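Jotarside Neighbours Help Board
Home and Garden > Heating, damp and draughts

Bedroom never gets above 14 degrees, what would you do first?

Posted by larkslane_newbie in March

Hello all, and sorry in advance for the length of this, I do go on a bit when I'm typing with cold hands.

We moved to the Tenulberg end of Jotarside just before Christmas, into one of the old stone terraces that back on to the allotments. We love it, we really do, the neighbours have been lovely and the kitchen gets the sun all morning. But the back bedroom is a fridge. I have one of those little thermometers on the shelf and it says 14 when I go to bed and it says 14 when I get up, and it doesn't seem to matter whether the radiator has been on for an hour or all evening. The front bedroom will happily get up to 18 with the same boiler and what looks like the same size of radiator.

Things I know about the room: it faces north, it has two outside walls, and there's a sash window that rattles when it's windy. There is a fireplace, boarded over by whoever was here before, and the floor is bare boards with a gap at the skirting that I can get a pencil down. The radiator is under the window and the curtains hang in front of it (I know, I know, but they came with the house). There's a bit of black speckling in the corner behind the wardrobe which wipes off and then comes back a fortnight later.

I was about to go out and buy a 2,000 watt fan heater and be done with it, but my sister says those things eat money and I'd be better off spending it on the room itself. We can't run to new windows this year. We've got a small pot put by and I'd like to spend it in the right order, so if you've lived in one of these houses, what would you do first? And is the black stuff something to worry about or something to keep wiping?

Thank you so much, and thank you to whoever it was on here who told me about the bin days!

kettle_and_stairs
Marked as helpful by the poster

Welcome to Jotarside! We've been in the same row for a long while now (further down, by the steps) and our back bedroom was just like yours when we came, so I can tell you what we did and in what order, and you can take it or leave it.

Start with the radiator, it costs you nothing but ten minutes. Turn the heating off, let it cool, and bleed it with a radiator key, with an old towel underneath and a cup to catch the drips. Then put the heating back on and feel along it with your hand. If it's warm at the top and cold along the bottom there may well be sludge in it, and that's one for a heating engineer. If it's lukewarm all over while the one in the front room is too hot to touch, your system probably wants balancing. That means turning down the little valve under the plastic cap on the hot radiators so that more of the water gets round to the cold one. You can do it yourself with a small spanner and a lot of patience. Ours is the last radiator on the run and it had been getting the leftovers for years, poor thing. Check the pressure on the boiler once you've finished bleeding, and top it up if it has dropped.

Next, the curtains. Either take them up so they finish at the sill, or tuck them behind the radiator of an evening. At the moment you're heating the gap between the curtain and the glass, and the glass is letting it straight out into the allotments. I took ours up with iron-on tape, which was meant to be temporary and has now been through the wash more times than I could tell you. If you can get hold of some thick lining, even an old blanket stitched in loosely at the top, do that too.

Then the window. A rattly sash is easy to quieten down. There's a brush strip you can fit down the sides, and a foam one for the top and bottom, and for the winter months some people put up the clear film that you shrink with a hairdryer. It looks a bit like cling film if you catch it in the wrong light but it does make a difference. Don't seal the window up so that it won't open, mind, you'll want it for airing and you'd want it in a fire as well.

The floor gap at the skirting is worth an afternoon. I used the rope sort of filler that you push in with a blunt knife, and then we put down a big rug with a felt underlay. The rug came from the Vustiveck sale rooms, which is a lovely way to spend a morning even if you come home with nothing. Leave the air bricks outside alone, please! The people before us had blocked theirs with rags and the joists had suffered for it.

As for the fireplace, have a look at whether the board has a vent in it. If it's solid the chimney can get damp inside, and if it's just propped there then you've probably got a fine breeze coming down. A chimney balloon or one of those felted wool plugs on a stick will stop most of the draught and still let a little air through. Put a note on the board saying it's in there, in case somebody later on decides to light a fire.

I'd do all of that before buying any sort of heater. We did ours over one winter and it's a perfectly nice room now, my mother-in-law asks for it.

oldpipes
You need a bigger radiator. Two outside walls and a north window, whoever fitted one the same size as the front room wasn't thinking. Get a double panel. Fan heaters are fine for ten minutes while you get dressed and hopeless for anything else. A 2,000 watt one uses two units of electricity every hour it's running flat out, so look on your bill for what a unit costs and work it out from there before you buy.

mossy_gatepost

I agree with nearly everything kettle_and_stairs has said so I won't go over it again, but I did want to come in on the black speckling, as I had two winters of it at Tenulberg before I got to grips with it.

It's mould, and it comes from damp air settling on a cold wall where nothing moves. Yours is behind the wardrobe, so the first thing is to pull the wardrobe forward by a hand's width, or better still put it on an inside wall. Clean the patch with a proper mould wash (follow the bottle, gloves on, window open, don't mix it with anything else), let it dry out completely, and then keep an eye on it. If it comes back as a tidemark creeping up from the floor, or there's a wet patch after rain, that's another matter and you want somebody to look at the gutters and the pointing. Our gutter had a whole fern in it.

Then it's mostly habits, I'm afraid. Open the window wide for ten minutes in the morning, even when it's bitter, and shut it again. Don't dry washing in that room with the door closed. Keep lids on pans, and the bathroom door shut when somebody's had a shower. If you can bear the cost, leave the radiator ticking over low instead of blasting it for an hour at bedtime, the walls in these houses take an age to warm up and they're what makes you feel chilly even when the air isn't too bad. I bought a dehumidifier from Malý, the electrical shop by the bridge, and I was amazed at what it pulled out in the first week. They'll talk you through the sizes if you ask, they're very patient in there.

And while you're getting all this sorted, look after yourselves! Hot water bottle in the bed half an hour before you get in, socks that aren't the ones you've worn all day, a flannel sheet if you have one. I keep a big cable-knit cardigan upstairs and it goes on over my nightie the minute I'm out from under the covers. I wouldn't be without it until at least the end of April.

Do come back and tell us how you get on with the radiator, I'd love to know if it's the last on the run like the others.
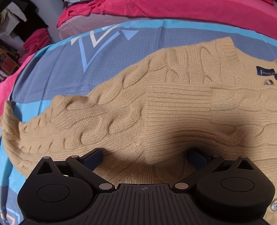
My upstairs cardigan (mossy_gatepost)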